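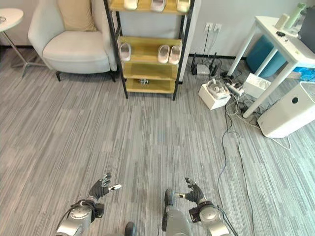
The sitting area, with armchair and side table.

Part-time house host, Ferkby guest apartments

Vakden rents furnished apartments by the week and by the month to people who are between homes, working on short contracts or visiting family. We are looking for a part-time host for our building in Ferkby. The job is 24 hours a week, spread over four days, and Tuesday is always one of them because most of our monthly guests arrive that day.

What you will do

Meet new guests at the front desk, check their paperwork and hand over keys. Show them the apartment, the laundry room and the trash area. Check each apartment after a guest leaves and write up anything that is missing, worn or broken. Order supplies from the Craddock store room. Answer the house phone during your shift and pass repair calls to the maintenance crew. You will not be asked to do the main cleaning, but you may need to change a bed or vacuum a carpet when a guest comes early.

Arrivals can run late in bad weather. Once or twice a month we may ask you to stay until 9 p.m., and those hours are paid at the evening rate. 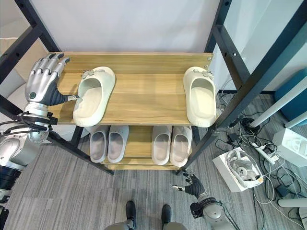

What we are looking for

Two years of work with the public, in a hotel, store, clinic, school office or anything similar. Clear spoken and written English. A second language is useful. You should be able to climb stairs several times a shift, since the building has no elevator, and lift a box of linens. We use a simple booking program and will train you on it. A driver's license is not required for this post.

Pay and benefits

Pay starts at $19.50 an hour and goes up after 6 months. You get paid vacation, a bus pass and a $500 bonus at the end of your first year. Staff can book a room at our Mundlow building at half price in the off season, if there is one free. Parking behind the Ferkby building is for guests only.

How to apply

Send a resume and a short letter to the Vakden office in Craddock, or drop them off at the Ferkby front desk between 10 a.m. and 3 p.m. Please tell us which days you cannot work and when you could start. Include two references, at least one from a job. We will call people for interviews in February. The interview takes around 40 minutes and includes a walk through the building.

If you applied for the Mundlow night desk last fall, you are welcome to apply again. Please send a new letter, as we do not keep old ones on file.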